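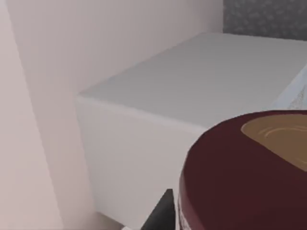 A maroon container up close in a simulated room, with a white cabinet-like box behind it.

Demonstration gathering (robot learning)

Demonstration gathering is the job of collecting examples for a robot to learn from. A person steers the robot through a task, the software writes down every joint position and every camera view, and a learning system later tries to copy what it was shown. I've been doing this for Prikum since December, mostly in simulated kitchens, so this entry leans that way (sorry, warehouse people!).

Each recorded run is called an episode. Our Keletti set has 399 of them, spread over 34 room layouts, and the target is 1,000. I used to think you'd want every episode perfect, but Bülent Yalçınkaya, who taught me the controls, likes to keep a few where the driver fumbles and then recovers – the robot needs to see how you get out of trouble too.

Layouts matter more than I expected. You swap the wall colors, move the appliances, change the light, and suddenly a policy that looked great is lost. Shadows are a big one for me. With a strong overhead light the arms throw dark shapes right across the counter, even when the arms themselves are out of view, and I want plenty of those in the set.

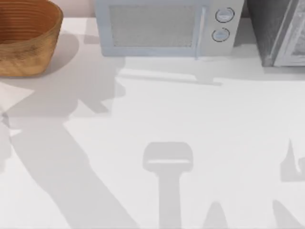

Sorting and labeling

After recording, I watch everything back and give each episode a short sentence saying what the task was. Heywood, our labeling tool, lets you trim the dull seconds at the start. I throw out runs where the simulator glitched – 11 in the last batch – and the rest go into the training folder.

See also: Dudness (simulator), teleoperation, imitation learning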